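Dropped frames and a late gripper

The battery task has been stuck for most of August, and I finally know why. The policy was fine. My recording script was saving camera frames and joint positions with different clocks.
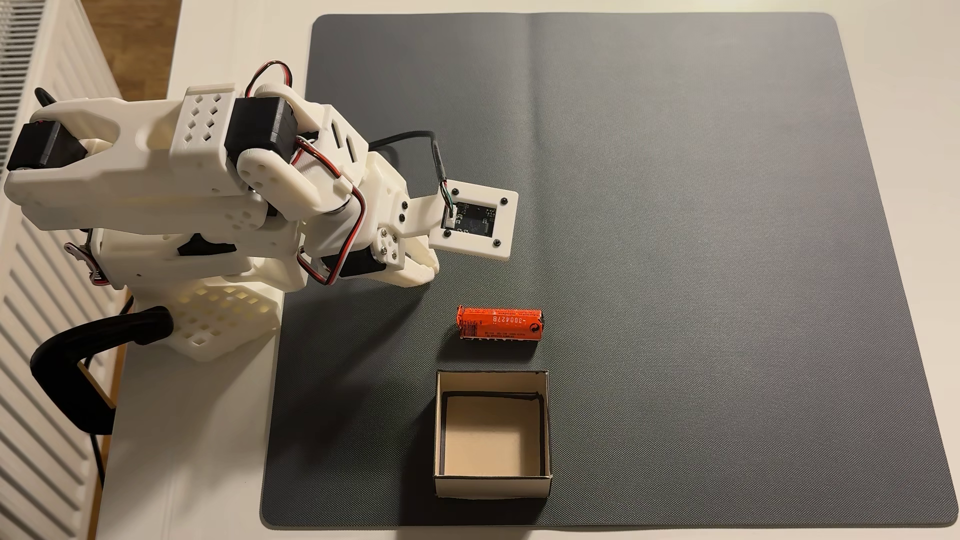

I found it by plotting the wrist servo position against the frame times. The joint readings were stamped when the bus read finished, but the frames were stamped when my code pulled them out of the buffer. With a buffer of 6 frames, the picture could be well behind the arm. The policy learned to close the jaw late, which is what it did every time I ran it.

The fix took 12 lines. Both streams now get stamped in the same thread, and the buffer is down to 2. I put it in Wuvstead, my small logging tool, under a flag called strict_time.

That leaves 544 old episodes. Szymon Wieczorek thinks I can shift the frames by a fixed offset and keep them. I tried that on a few and the offset drifts within an episode, so I'm going to record again.

Deisy Carhuamaca asked if the planner needs changes too. It doesn't. It only picks a spot over the box and hands that to the controller.

Next job is a check that refuses to save an episode when the clocks disagree.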